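Moya Acoustics
Careers and Participation

Call for Participants: Speech Intelligibility in Shared Indoor Spaces

Reference: Wultden listening study, second round
Location: Gevutgate building, ground floor
Sessions: November, weekdays and one Sunday
Contact: Menaka Akanda, study coordinator

Purpose of the study

Moya Acoustics is recruiting adult listeners for a study of how well spoken announcements are understood in rooms where several activities take place at once. The results will be used to set playback levels and loudspeaker spacing for the Wultden line of ceiling units, and to revise our internal guidance on speech level against background noise.

The first round was carried out with headphones in a sound booth. It gave repeatable scores but did not account for reflections from walls and hard furniture, or for listeners turning their heads. The second round takes place in ordinary rooms with loudspeakers installed at normal ceiling height. Participants from the first round may apply again; the sentence lists are new.

What participants do

Each session begins with a hearing screening at standard audiometric frequencies. The screening is done with headphones in a quiet room and takes less time than the main task. It is a check for study eligibility and does not replace a clinical examination. Participants who do not meet the threshold are paid the attendance fee and are free to leave.

The main task is sentence repetition. A short sentence is played through the ceiling units while background sound plays from other loudspeakers in the room. The participant repeats whatever was heard, including partial sentences and single words. Guessing is allowed and encouraged. An experimenter scores each response by keyword. The level of the background sound changes between sentences, and in some blocks the sentences will be hard to follow. This is part of the procedure and does not reflect on the listener.

After each block the participant rates listening effort on a printed scale. There is a break between blocks. Water is provided; food is not, and eating is not permitted in the test rooms.

Sound levels at the listening position stay below the limit set in our safety procedure. A participant may stop a block at any time by raising a hand.

Eligibility

Applicants must:
— be 19 or older on the day of the session
— have learned American English before starting school, or have used it as a main language at home since then
— have no known hearing loss and not use a hearing aid
— be able to sit and listen for the length of a block without a break
— be able to read printed instructions, with glasses or contact lenses if needed

Applicants with a cold, ear infection or recent ear surgery should wait until symptoms have cleared or a physician has given approval. Please avoid loud concerts, power tools and similar exposure on the day before the session. If this cannot be avoided, tell the coordinator and the session will be moved.

Employees of Moya Acoustics and members of their households may not take part. Employees of Handeo, which supplies the amplifiers used in the study, are also excluded.

Schedule

Each participant attends 2 sessions on different days. The second session uses the same room layout with a different loudspeaker arrangement. Morning and afternoon times are offered on weekdays. The Sunday session day is reserved for applicants who cannot attend during working hours; please state this on the application.

We plan to enroll 20 participants. Applications are reviewed in the order received. Once all places have been filled, further applicants will be placed on a waiting list and contacted only if a place opens.

Payment

Payment is made by bank transfer after the second session. An attendance fee is paid for any session that is started, including sessions ended early by the participant or by the experimenter. Parking at Gevutgate is free with a visitor pass from the front desk. Other travel costs are not covered.

Data handling

Spoken responses are recorded so that scores can be checked by a second listener. Recordings are stored under a participant number. Names and bank details are kept separately and are deleted when payment has cleared. Screening results are given to the participant on paper at the end of the first session, on request.

Keyword scores and effort ratings may appear in published reports in grouped form. The full set will hold 2,000 scored sentences. No individual recording will be published or used to train speech recognition software.

Participants may withdraw at any time before the scores are grouped, with no reason given. Withdrawn recordings are erased. Fees already earned are still paid.

How to apply

Write to Menaka Akanda, study coordinator, using the contact form on this page. Include:
— your name and a telephone number
— whether you took part in the first round
— which weekdays suit you, or whether you need the Sunday
— any access needs for the building or the test rooms

Please do not send medical records. Questions about hearing history will be asked by telephone before a session is booked. The call is short and can be scheduled outside office hours.

Applicants who are accepted will receive a consent form, directions to the Gevutgate entrance and a copy of the safety procedure. Read the consent form before arriving. It is signed on site, after any questions have been answered.
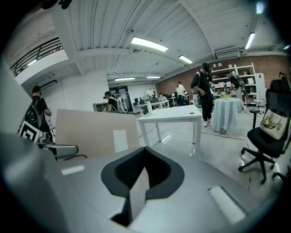

Indoors, with an upright beige board and a chair armrest.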